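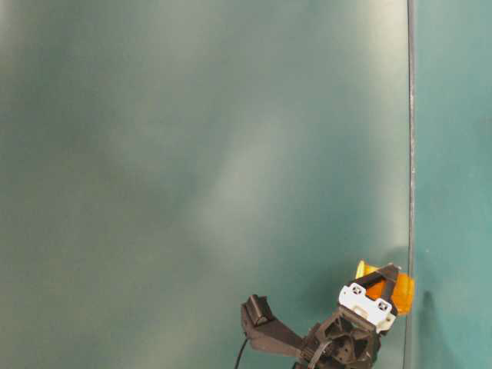 Surface colors for the small-parts table were picked from a short list supplied by Kowalchuk, and the one that stayed is a muted teal. It was judged under the room lighting, with no extra lamp added. Most of the sheet reads as an unevenly shaded blue-green, but a paler band runs diagonally toward the middle, where the finish picks up a slight sheen. Tone therefore varies across the material with no sharp boundary to blame it on. The panel to the right of the dark edge line is brighter and more saturated, and a soft, rounded shadow lies on it just beside the orange piece. For the notes on contrast below, that shadow matters more than the sheen.

**Gallery: orange on teal, small-parts table**

This page belongs to the Udateo workroom notes on backgrounds. The notes cover which colors of small object stay easy to find on which colors of surface,. Trevor Thibodeau set up the table. Lamai Wiriya kept the color list and wrote most of the entries. The full set of notes runs to 54 entries; this page goes with entry 11.

**Notes on contrast**

Orange and blue-green sit nearly opposite each other on the color wheel, so a small orange part can be found quickly even when it is partly covered. The pairing holds up in dim light, although the orange shifts toward brown and the teal toward gray. Red was tried and dropped in June. Yellow works but glares under the ceiling lights, and the outline of the part gets lost. White parts are easy to see and hard to keep clean, so they are used only for the large trays.

Shadows are the usual source of error. A soft shadow on a saturated surface can look like a second, darker object of similar size. Moving the light changes the shadow but leaves the color difference alone – a quick check when two people disagree about an edge.

**Small round parts and lint**

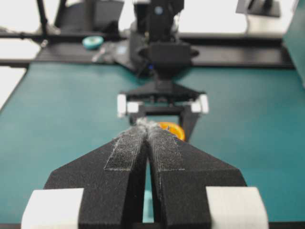
Round parts are kept in the set for their behavior near an edge or a fingertip. They give little to line up against, and a glossy surface makes the outline harder to judge from a low angle. The orange one has a darker marking at its center, a useful reference when the lower part is hidden. Lint is the other subject of this entry: the gray fabric strips carry a pale dusting of it, and a white tuft of fibers has gathered at the tips. Woven material with a hook-and-loop texture collects this sort of fiber readily. Oda Backlund's cleaning routine is as follows:

- Lift large tufts with tweezers, pulling along the strip.
- Brush the remaining lint with a dry nylon brush, 6 strokes per strip.
- Wipe the table last, with a cloth that does not shed.
- Replace a strip when the weave has flattened.

Adhesive rollers were tested as well. They take off the loose lint but leave a residue on the fabric, and the next batch of fiber sticks harder.

Entry 12 covers green parts on gray. Corrections to the color names go to Lamai Wiriya.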